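How to Run a Hands-On Gripper Table at Your Open Day

I've run the "try it yourself" table at the Grirton open day 3 times now, and I've finally got a setup I like. If you're planning one for your own robotics space, steal whatever helps!

First, pick your table. Wood tops are great, but check for glare - turn on every light in the room and walk around it. Then wipe it down and leave plenty of bare space in front of the target object, so people can come in with the fingers wide open and take their time.

Second, choose something to reach for. I like a clear box with small stuff inside (tags, key rings, crinkly bags, whatever you have). Clear walls are hard to judge, and visitors love finding that out for themselves.
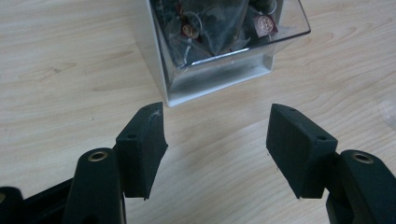 Third, show it once before you hand anything over. Go slow. Open the fingers all the way, line up with the sides of the box, stop, then close. Gil-soo Bang talked me into doing the stop as its own step, and it really does calm people down.

Give each person 4 tries, then swap. With nearly 300 visitors last April, we had to get strict about that (sorry, kids).

Every 30 minutes, take a short break and look over the finger pads. Foam scuffs faster than you'd think, so keep a spare pair in a drawer nearby. Meinir keeps ours in an old cookie tin.

Last thing: put the sign-up sheet at the far end of the table, away from the line. We had it at the front the first year and it was a mess.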